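Teaching by hand: a year of picking things up at Pluritz
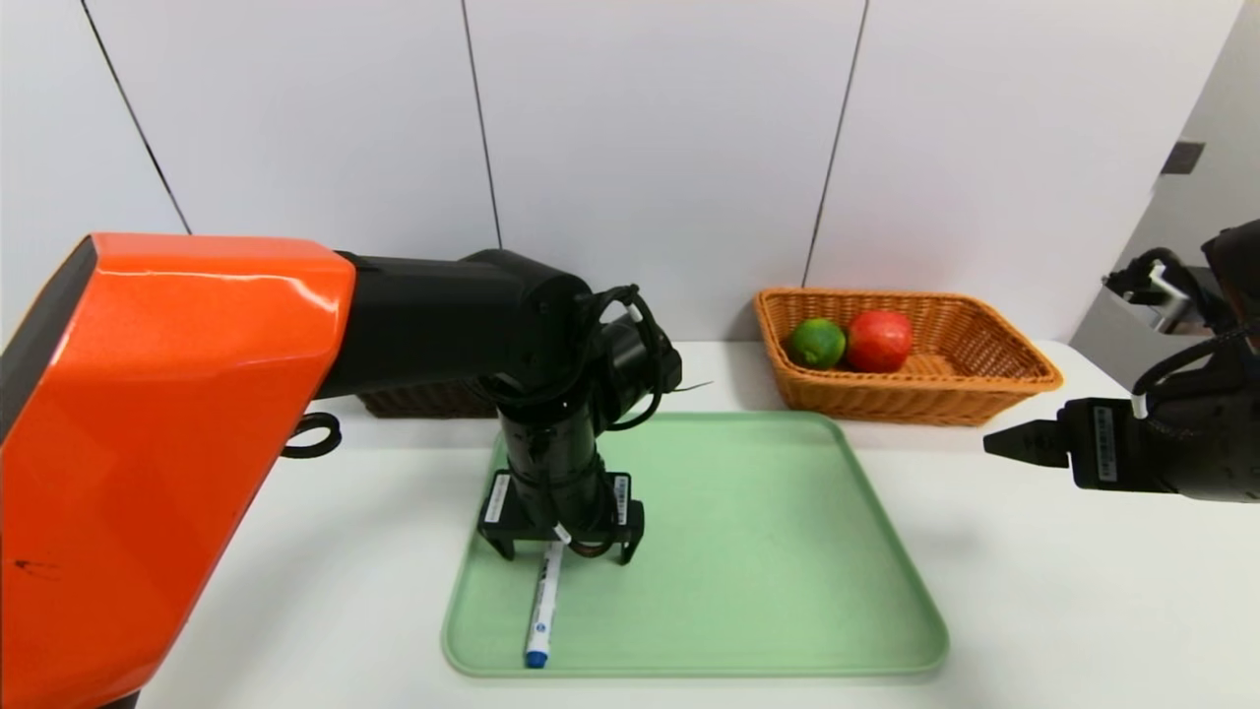 One arm over the marker, the fruit basket behind the tray.

December 31, 2018

We're closing out the year with the part of the lab that visitors always want to try first: the teaching station. If you've been reading since April, you'll remember that we were still writing motions line by line back then, and that getting an arm to pick up a pen took most of an afternoon of typing. Now a person sits down at the controls, drives the arm through the job, and the recording becomes the lesson. We have 903 of those recordings in the Marnov collection as of this week, and I still get a kick out of watching them play back!

The marker has become our favorite object to teach with. It's thin, it rolls, and it can lie at any angle on the tray, so the fingers have to come down lined up with the barrel (or close to it) before they close. Good drivers slow way down for the last inch. New drivers tend to hover, shuffle left, shuffle right, and then go for it all at once. We used to throw those wobbly runs away. These days we keep the ones where the driver notices the mistake and fixes it, and the playback has gotten noticeably calmer when the pen isn't quite where the arm expects it to be.

Fruit is a whole different feeling. A lime and an apple sitting against each other in a basket look like an easy job, and then you try to get a finger between them from a remote seat with no sense of touch. You learn to go in from the open side, or nudge one piece over first. Everybody finds their own trick, and we like that, as long as each driver sticks with one trick for a full set. Mixing two styles in one set of 10 gave us some very undecided motions in the fall.

The other big change is Nuchit, our little program for tagging recordings. The driver types a plain sentence before starting ("pick up the marker," "put the lime on the tray") and marks the end with a foot pedal. No more sorting through files at night trying to remember which run was which. It also lets you flag a run the second you know it went bad, while your hands are still on the controls.

A few things for anyone planning to come drive in the new year:

Sessions run 70 minutes, with a break in the middle. Please take the break. Tired wrists show up in the recordings.

Move the object between runs. A tray with the pen in the same spot every time teaches the arm one spot.

If you're working with both arms, decide which one leads before you start.

The Vendska sign-up sheet is by the door, and there are 2 morning slots still open in the first round. First-timers are very welcome, and you'll get practice runs before anything is saved.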